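Forum: Automation at Work
Topic: Our assembly tables after the robots, what changed for you?

benchside_tl
I work at Wavano, small assembly and testing. Before December we were 4 persons at one table. Now the arms do the picking and I prepare the work for them and check it after. My back is better, but I talk less with colleagues. Tiziana Lombardi, my team leader, says it is a promotion. My pay is the same.
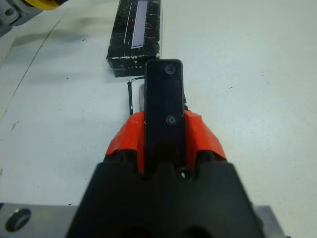 I also had to learn about fingers and pads, and I did it mostly alone in the evening.

Ranasinghe
Same pay for more knowledge is not a promotion. At Astley we asked for a new job title before the start, and we got it. My list for your meeting:

1. Who stops the arm, and who is allowed to start it again.

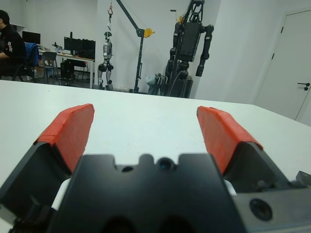

2. Training in paid hours.
3. A written note of who changes the pads.

brindico_night
I don't agree that it is so bad. I did 1476 pieces by hand in one month and my wrist was finished. I would not go back, even for a better title.

benchside_tl
I don't want to go back also. But our target was 800 and now it is 1687, and the checking is still one person, me. 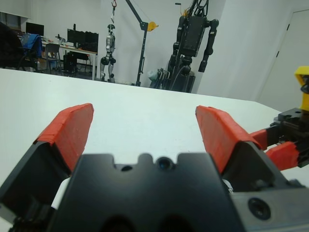 So I am tired in a different way, more in the eyes. Ranasinghe, did your new title come with a second checker?

Ranasinghe
Only after we asked two times. Put it as number 4.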